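Collecting Demonstrations for Memory Module Handling
Solveig Fagerlund
Project report, Mar 16, 2018

3. Data collection

The learning system needs recorded examples of a person guiding the arm through the job. We picked memory modules because the slots are narrow and the module has to go in straight. All examples were gathered in the Grandia lab during February, on a desktop workstation tower laid open with the processor cooler taken off to give the fingers more room.

Each example starts with the arm parked over the board and both banks of slots empty. The operator moves the arm by hand control, and the wrist camera and joint positions are saved together. An example ends when the fingers open and the arm backs away. Anything longer than 90 seconds was stopped and thrown out.
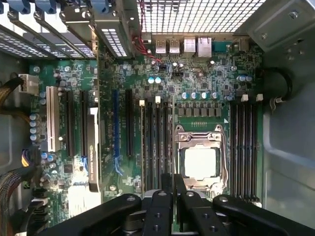
Figure 2. Wrist camera view of the board, with four memory slots on each side of the processor socket.

We recorded 715 examples. Of these, 33 were removed before training, mostly for dropped video or a module that slipped in the grip. The other 682 were labeled by slot and by result.

Two problems came up. The bare top of the processor reflects the light and shows up almost white in the video, so we turned the bench lamp toward the wall after the first session. The fingers also hide the lower part of the board from the camera. Operators learned to line up on the upper ends of the slots, where the white latches are easy to find.

The slots to the left of the socket took longer to learn than the ones on the right. The graphics card stands on that side, and operators slowed down to stay clear of it. We kept the slow examples in the set.

4. Training

The set was split by session, with 4 sessions held back for testing.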